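The Weight of Linen

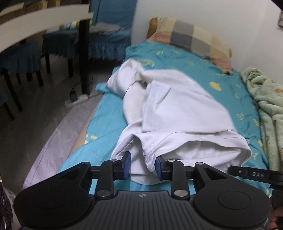
A white garment on the bed, lying crumpled.

The letter from Suvus came on a Tuesday, and Wim Van Leeuwen read it standing up, the way he read anything with a window in the envelope.

His late aunt, it said, had held a share in the Geerts laundry at Corninside. The laundry had been shut for years but the land under it had been sold, and his part of the money came to 2,341 pounds. He need only sign, and send 50 pounds to cover the release.

"There it is," he said to the kettle.

He put the letter under the fruit bowl and went upstairs to change the sheets. His aunt had never mentioned a share in anything. She had mentioned her knees, the price of coal, and a man called Trarkier who had once kept her waiting at a station in the rain. She had worked at Geerts, that much was true. She had come home with her hands red to the wrist and folded his school shirts in a way he had never been able to copy, sleeves in, one turn, another turn, flat as an envelope.

Doğukan Uysal from next door came round at four with the ladder he had borrowed in the spring. He was a believer in letters. He had once won a hamper.

"You could ring them," he said, when he had read it twice.

"That's what they want."

"They want you to ring them?"

"They've put a number on it, haven't they?"

Doğukan turned the page over and looked at the back, which was blank. "It's good paper," he said.

"Anyone can buy paper."

"And they knew about the laundry."

Wim had been hoping he wouldn't bring that up. It had bothered him all through the pillowcases. He said that people found out all sorts these days, that there were lists, that his own dentist had known it was his birthday. Doğukan said dentists were supposed to know your birthday. They left it there and carried the ladder through to the shed.

After tea he got down the biscuit tin with her papers in it. He wasn't looking for anything. There was a rent book, a swimming certificate, a postcard of Corninside with the tall chimney in the middle, and a pay packet, empty, with a row of sums in pencil down one side. Under those was a card he had taken all his life for a membership of some kind, because it had a number on it and a stamp. He held it to the lamp. It said she had paid in to the Geerts workers' fund, week by week, and that the fund held its part of the premises in common. The last entry was for December. The signature underneath was J. Trarkier, Secretary.

Wim sat with it a good while.

It proved she had paid in. It didn't prove that Suvus was Suvus, or that the money was where they said it was, or that 50 pounds was what it cost to let go of it. A thief could be right about a laundry. He thought about the man at the station and wondered whether he had been late on purpose, and whether she had paid him before the rain or after.

At eight he knocked next door in his slippers.

"I'm not sending them fifty pounds," he said.

"No," said Doğukan.

"They can take it out of the rest. If there is a rest. If it's real they can take it out and send me what's left, and if it isn't, they can write back and explain why not."

"That's fair."

"I want you to read it before I post it. For spelling."

He had written it on the back of a calendar page, having no good paper. Doğukan read it under the porch light, moving his lips. He said there was only one mistake, in the word "beneficiary", and that he wasn't sure about that one himself.

Wim took it home and copied it out again with the word left out. Then he put the card in his wallet, behind the bus pass, and went up to bed, and lay there going over the sum.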